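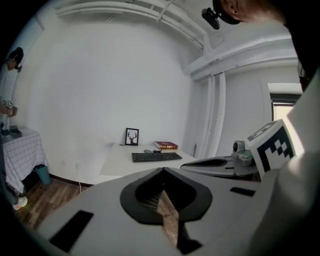

Hand-held gripper with marker cube, in a room with a desk and a cloth-covered table.

Koden H2 Hand-Held Gripper

The H2 is a two-finger gripper for recording household and light shop-floor chores by hand. Recordings are used to train an arm fitted with the same fingers. The body is white plastic, and the cube carries a printed square pattern for position tracking.

Weight: 464 g
Fingers: 2, replaceable
Maximum opening: 80 mm
In the box: gripper, marker cube, 3 spare finger pads

What it can do now
Arms trained on H2 recordings pick up rigid items such as books and remotes, place them on a flat desk and put light waste in a bin. Results hold when the furniture stays where it was during recording.

What it can't do yet
Folding a tablecloth is unreliable. Thin cords are often missed, and keyboards are too wide for the fingers – use a two-arm setup. On the shop floor, sorting loose parts works at low speed only. We do not recommend unattended use for any chore.

Compatibility
Fits Ekix arm mounts with the Lukeck adapter, sold separately. Older Sarıgül mounts are not supported.

Lead time is three weeks. For quotes and finger drawings, contact Aslı Güler in sales. Technical questions go to Josué Andrade.

Page updated Saturday, December 30, 2023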